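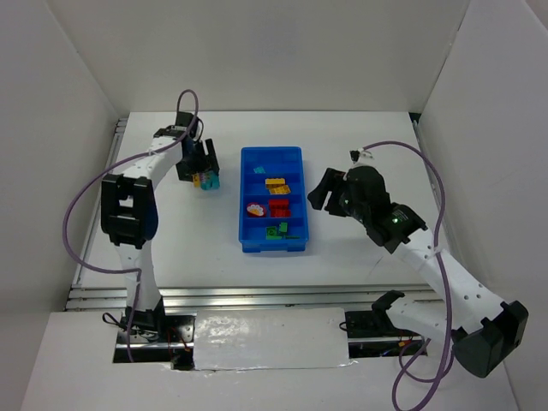 CHAPTER 7
Dropped Parts and Protective Stops

Home | Contents | Previous Chapter | Next Chapter | Glossary

A sorting cell with two arms and one shared bin presents a hazard that a cell with a single arm does not. Each arm must enter space that the other may also need. When a part lands outside the bin, the usual cycle no longer applies, and the risk of contact rises.

The opening case concerns a stop recorded at the Skorden training site one Tuesday. The left arm released a brick short of the bin and tried to recover it. The right arm continued its own cycle. Its cable caught at the elbow, and the controller halted both arms after 254 cycles. Operator Marit Løken locked out the cell before reaching in.

This chapter covers cable slack, shared work zones, and restart after a protective stop. Students should review the lockout procedure in Section 2 before continuing.

Comments (2)

Mandla Msimang: Is the restart checklist in this chapter or in Chapter 8?

Birsen Güneş: Chapter 8, after the exercises.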